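1/ Right, I've had the Jumgate two-arm kit for 7 weeks now and so many of you have asked, so it's thread time. Long one, get a brew!

2/ I paid for it myself, through Pētersons. Delivery was quick, the manual was not (50 pages, and the bit on wiring comes after the bit where you switch it on??). Ottar Løken on the Tikska forum talked me through the first evening, absolute hero.

3/ The arms themselves are lovely. Smooth, quiet, and they hold a position without that horrible little wobble my old Fonetti had. I've been sticking to table stuff so far, mugs and cutlery mostly. 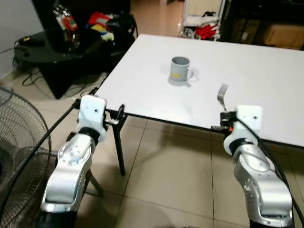
*Grey mug, one fork, both grippers down at the table edge.*

4/ Mugs are easy. It goes for the handle and I'd trust it with one I like (nearly). Forks are a pain! They lie so flat that the fingers tend to skate over the top. Best I've managed is 9 clean pick-ups in a row, and then it sulked for the rest of the afternoon.

5/ Moans: the cables are too stiff and want to go their own way, and the app logs you out every time your phone locks. Support did answer me the same day though, fair play to them.

6/ Price! 3,000 for the pair, grippers included. Loads of money, I know, but I'd priced up building my own and it came out worse before I'd even bought a screwdriver.

7/ Would I buy it again? Yep. I'd wait for the September update if you mainly want it for small flat things. Spoons next, will report back 🥄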